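Keeping order in a small snack cupboard

When we moved to Stirdale, our kitchen had one cupboard for all dry food, and the door did not close well. Every week I found an open bag of crisps behind the flour, already soft. It took me some time to find a system, so I write it down for people with the same problem.

First, take everything out. Look at each date and put the oldest things in one group, because these will stand in front. Wipe the shelf with warm water and a little vinegar and let it dry with the door open. I do this in June and again before winter.

Bags of crisps should stand up, not lie flat. When they lie, the heavy things end on top of them and you get only crumbs. Put them at the back, leaning a little, and keep bottles in front. A shelf of wire mesh is good for this - the crumbs fall through and you see from the side what is there. 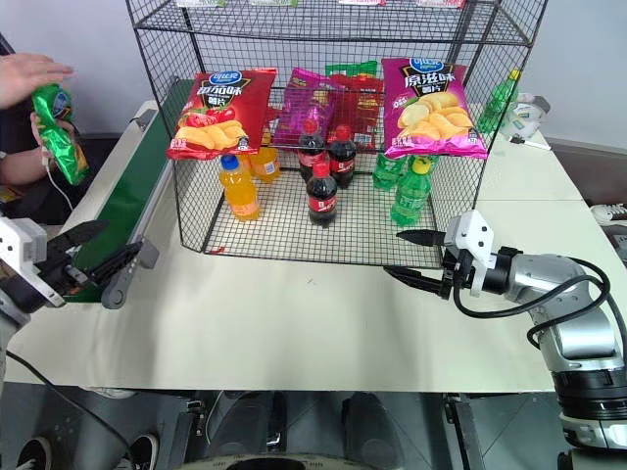 Crisps upright at the back of a two-tier mesh rack.

An opened bag is another matter. Press the air out, fold the top 3 times and close it with a clothes peg. My neighbour Arnulfo Tamayo, who cooked for many years in Lagos, puts opened biscuits in a jar with a few grains of dry rice in a piece of cloth. I have tried it and they stayed crisp for five days, also in wet weather.

Do not keep snacks above the cooker or next to the kettle. Chocolate gets a white surface there and nuts begin to taste old. The lowest shelf of a cupboard on a cold wall is better, but leave a small space behind for the air.

If your rack moves when you take something out, stick small rubber feet under it. Mine are from Flarnik, 89 pence for the packet, and they also protect the paint.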